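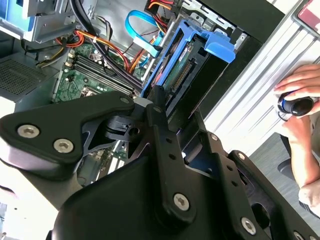
Should a man past 50 be getting up three times a night to pee?

Once a night is common at that age and usually nothing to worry about. Two or more times, night after night, is worth bringing up with a doctor, especially if it's new or you're tired all day.

Posted 03/07/2026

I put off writing this one. I've written about my knee, my cholesterol and the bad tooth without much trouble, but a man's bathroom habits feel like a different kind of subject. Then I mentioned it to my brother on the phone and he said he'd been up three times a night for a couple of years and hadn't told anyone either, including his wife, who of course knew.

Mine started last August. I blamed the heat, since I was drinking more water in the evening. The weather cooled off and I kept getting up. First at midnight or so, then again at 3, then close to five, when there's no point in trying to go back to sleep. I wasn't in any pain. There was no burning and no blood, which are two things you should get checked right away and not read blogs about. I just had to go, and sometimes when I got there it wasn't much.

Like a lot of men I went straight to "it's my prostate" and straight from there to the supplement aisle. The pharmacy in Wusden has a whole shelf of that stuff. I bought a bottle of Rustar, which is saw palmetto with some zinc and pumpkin seed, and took it every morning until the bottle was empty. I didn't notice any difference. I've since read that the bigger studies on saw palmetto didn't find it worked any better than a dummy pill for this. Some men swear by it. I'd just say tell your doctor if you're on it, and your pharmacist too if you take a blood thinner.

What I should have done first is make the appointment. I waited until after the holidays, and the visit took 15 minutes. The doctor at Wike Family Medicine asked me a list of questions, did the exam (quick, fine, stop worrying about it), and ordered a urine test and some blood work, including blood sugar. Then she asked me to keep a bladder diary for three days before we talked again.
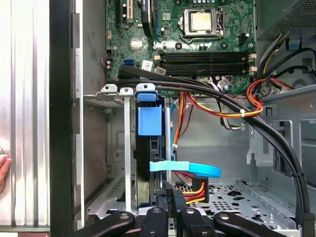
Ebise Abera wrote in after I mentioned the diary last month and said the part that helped most was measuring, which had seemed silly at first. "I was sure I had a small bladder. The diary said I was making most of my urine between midnight and six, and that is a different problem with a different fix." There was also a tip in that message about using a cheap plastic measuring jug with a handle and keeping it well away from the kitchen.

I'd second all of that. A bladder diary is very simple. You write down what you drink, how much and when. You write down each time you go, and how much comes out. You note when you went to bed and when you got up for the day. I tried doing it on my phone with an app called Plonance and gave up the first night, as I didn't want a bright screen in my face at that hour. A pencil and an index card on the back of the toilet did the job.

My three days showed a few things I would have denied if you'd asked me:

I was having a big glass of iced tea with dinner and another one in front of the TV. I don't think of iced tea as caffeine, but it is.

I was drinking very little in the morning and making up for it after work.

Two of the three nights, a good share of the day's total came out after I'd gone to bed.

The doctor looked at my ankles when I came back in. I had sock marks, pretty deep ones. She explained that fluid collects in your legs during the day when you sit or stand a lot, and when you lie down at night it goes back into circulation and your kidneys deal with it. I had never connected my ankles with my bladder. Swollen ankles can have other causes, some of them serious, so let somebody look at them before you decide what yours mean.

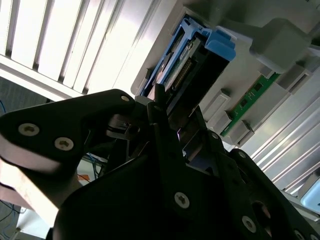
Prostate trouble and nighttime urine production can look the same from the edge of the bed. Both get you up, both leave you tired, and plenty of men have some of each. But a slow start, a weak stream and the feeling that you didn't finish point more toward the prostate, while normal-sized or large amounts at night point toward the fluid side of things. I got it wrong by picking the fix before I knew what I was dealing with. It's the same as with those two silver Torx screws sitting side by side on the black plate: you look at the star shape in the head first, then go and get the driver. I bought my driver first, and it came in a bottle with a pumpkin seed on the label.

My prostate is a little enlarged, it turned out to be the smaller part of the problem, and we're leaving it alone for now. The blood sugar was normal. She did ask about snoring – sleep apnea can make you produce more urine at night, which was also news to me – and I may end up doing the home sleep test. My wife has opinions on how necessary that is.

So what I changed was mostly the evening. I drink more before lunch. I cut the iced tea at dinner and have a small glass of water with my food, then only sips after that. I put my feet up on the ottoman for an hour in the late afternoon when I can, and I wear compression socks on days I'm at my desk. The socks were her suggestion and I asked about them first, which you should too if you have circulation problems or diabetes. I go before I brush my teeth and again right before I get into bed. 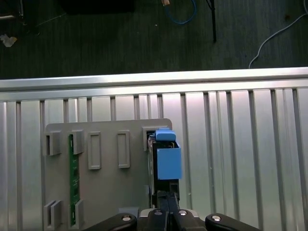 The socks took some getting used to. They're tight, they're hard to get on over damp feet, and I was putting them on too late in the day for them to do much good. They go on first thing in the morning now, before my feet hit the floor if I remember. My sock marks are gone, or I should say they've moved up to just below the knee.

I also moved dinner earlier and salted it less. Salt makes you hold on to water and I used to salt everything before tasting it. That one has been the hardest to stick with. Soup from a can is out, more or less, and so are the pretzels.

If you take a water pill for blood pressure, ask when you should be taking it. My brother was taking his after supper. He called his doctor's office about it and they moved it earlier in the day, and he's down to once or twice a night. Don't change the time on your own, just call.

As for me, most nights now I get up once. Some nights it's two. I had one night last week where I slept straight through and woke up worried that something was wrong. I'm in bed by 10 and I'm not falling asleep at my desk after lunch anymore.

I go back for a follow-up in the spring and I'll redo the diary before then so there's something to compare. If you've had the home sleep test, leave a comment and tell me what it was like to sleep with the thing on. I'd like to know before I say okay to it.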